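Kitchen, still going

Quick one, the rice is on and I have till it clicks off. I said in April I'd do the kitchen properly and then I did the hall closet and the bathroom shelf and every other thing in the apartment that wasn't the kitchen. So. Kitchen. Started this morning with coffee and a podcast, podcast lasted until I found the drawer of takeout sauces.

Sauces: gone. Nearly all of them. Kept the chili ones. Some of the soy packets had gone stiff and one had leaked into the corner and glued itself to a birthday candle. Hot water, butter knife, a bit of swearing.

The uppers were the part I was dreading. White cabinets, tall ones, I can't see the top shelf without standing on a chair, so for two years the top shelf has just been where things go to be forgotten. Found the good steamer. Found the bad steamer. Found a bag of lentils that Floarea gave me when she moved out of the Cetbridge place, and she moved out of the Cetbridge place a long time ago. Texted her a photo. She wrote back "those were old when I gave them to you." Great, thanks Floarea.

New rule, top shelf is for stuff I use once a year and nothing else. Big pot, cake tin, the platter. Middle is dry food. Bottom is bowls and cups because that's what I reach for with wet hands. I wiped the doors down while I was up there and left the red paper-cuts where they are. I know they're meant to be for New Year. They're cheerful and the tape would take the paint off anyway.

The counter. It's an L and I had filled every inch of the L. What gets to stay out: rice cooker by the corner, wok on the stove because I use it every single night and I'm not lifting it in and out of a cupboard to prove a point, other pan same reason. The yellow bowl. The yellow bowl gets to stay because I like it, and right now it has nothing useful to do and that's fine. Everything else has to have a home behind a door. The toaster did not take this well, it's under the sink sulking next to the dish soap until I work out where it goes.

Range hood, don't ask. OK, since I brought it up. It's black so you can't see the grease, you find it with your fingers. Took me 60 minutes with the degreaser and a whole roll of paper towels, and I got the filter out and couldn't get it back in. Kaj came up from downstairs and did it in one go with his thumb. Kaj Bech, if you're reading this, you were a bit smug about it.

Then the table, where everything from the drawers ended up becuase there's no other flat surface. The cloth with the stars has been on there so long I stopped seeing it. Gray and white checks, big orange star, pink one. Somebody wrote on it ages ago and it has never come out, I've tried vinegar, baking soda, the pink stain stuff that costs too much. I've decided it's part of the cloth now. There's a tiny pink heart by the writing so it's hard to be mad.

Sorting system, if you can call it that:

Keep goes on the table.
Cloths and dish towels go in the laundry basket. The beige one with the flower holes. It lives in the kitchen this week, it leans, I've given up straightening it.
Give away goes in the clear plastic bag.
Trash goes in whatever bag is nearest the door.

It worked for maybe half the morning. Then I put a black top in with the dish towels and a colander in the trash and had to go back through both. Eat before you sort, that's my advice, I had one cracker.

Utensils next. I own so many wooden things! Spoons, sticks, those flat paddles that come with rice cookers. Half of them fuzzy at the end. I did the fingernail test, if it catches, out. The plain spoons went first and I didn't miss them. The pretty ones I'm useless about. Anything with flowers on it gets a second chance and then a third, and I have a thing for daisies that goes back to my grandmother's oven mitts, so you can guess how much got thrown away there. The jar I wanted to keep them in is too short and tips over when you pull one out. Need something heavier. A crock? There was a nice one in the window at Sketik, 181 for a pot to put spoons in, so no.

Cardboard box for the leftovers for now. I keep saying for now.

Things I still don't know what to do with, suggestions welcome:

Lids with no container. Containers with no lid. I matched five pairs and the rest just sat there looking at me.

The egg slicer. I don't slice eggs. But what if.

Plastic bags in general. I have bags of bags. The one with the red print is on the floor because it's full and it's on the floor because I haven't dealt with it, there's no plan.

Floarea says put a hook inside the pantry door and only keep what fits on the hook. She also says I should do the drawers one at a time and not tip all of them out at once like a raccoon. Too late for that. But I'll try the hook.

Also measured the gap next to the fridge for one of those skinny rolling carts and then lost the peice of paper with the number on it. It's in one of the bags. I'd bet money on the clear one. So that's a job for later too, either find it or measure again, and measuring again would take a minute so obviously I'll spend the evening digging.

Still to do: under the sink, the spice rack (scared), the rest of the wooden stuff, the floor under the table once I can get to it.
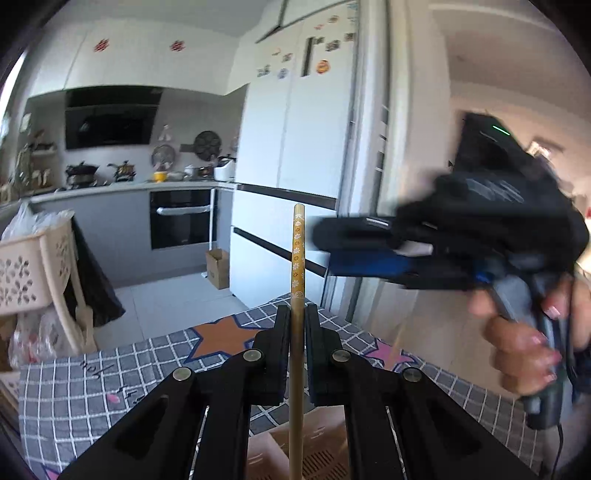 Rice just clicked. Spice rack tomorrow, maybe, if I find somewhere for the toaster first.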